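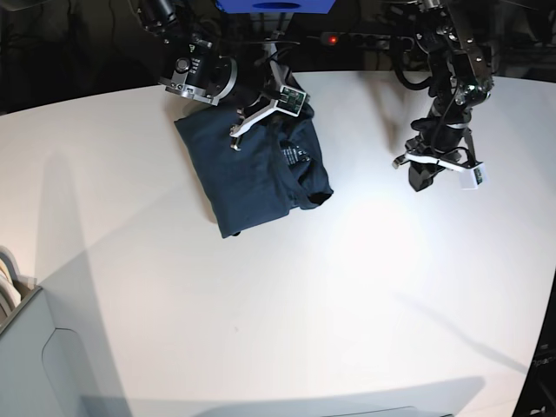
TILUSDEN, March – Folding a T-shirt takes Jolán Rácz a few seconds. Teaching two robot arms to do it has taken her most of the school year.

Rácz is a senior at Humcombe, the technical high school on the east side of town, and one of 19 students in its robotics club. The club used to build wheeled machines that picked up balls and dropped them in a goal. Last fall the members voted to drop that contest and enter the household division of the Girnent Cup, where teams are scored on chores: sorting dishes, wiping a counter, folding laundry.

The vote was close. Several of the older members had spent two seasons on the ball-handling robot and wanted a third.

"I voted against it," Rácz says. "I thought laundry would be boring to watch. My brother still thinks so."

She ended up in charge of the shirt. A ball has one shape and a plate has one shape, but a T-shirt looks different every time it lands on the table. The collar may be on top or underneath. A sleeve may be tucked inside the body. The arms have to find an edge they can hold, and a fold that goes wrong at the start only gets worse.

The club's approach is to show the robot the job many times. One student guides the arms through a fold by hand controls while the computer records the positions of the joints and what the cameras see. A second student lays out the shirt and calls the start. After enough recordings, a program is trained on them overnight and the arms try it alone the next day. Each recorded fold is called a run, and by the end of February the club had 141 that it considered good enough to keep.

Lok-yiu Ko, who teaches physics and advises the club, makes the call on which runs stay. He is strict about it. A run with a long pause is thrown out, and so is one where the student dropped the fabric and grabbed it again without letting go of the controls.

"The kids want to keep everything, and I understand that, it took them all afternoon," Ko says. "But the arms copy what they're given. In December they learned to hesitate. Every shirt, they would come down to the collar and just wait there."

Dark shirts gave the team trouble of a different kind. On navy cloth the creases hardly show, and in early tests the program often mistook the neck opening for a sleeve. The students tried moving the lights and then changed the exposure on the cameras. What helped most was going back and recording more dark shirts, a job that fell largely to the freshmen.

The program itself goes by Su, a name left over from a file one student labeled in a hurry. It runs on a desktop computer the school bought secondhand. Training takes long enough that the club starts it before leaving at 6 p.m. and checks it before first period.

At the Girnent Cup each team will get 50 minutes and a basket of shirts it has not seen before. Points come off for shirts that end up on the floor, and a human hand on the table ends the attempt. Ko would like to see the arms handle both light and dark cloth before the team travels. Rácz wants a neater second fold – the sleeves, she says, are still a mess.

The club meets again Wednesday after school. Members have been asked to bring a T-shirt from home, any color, clean.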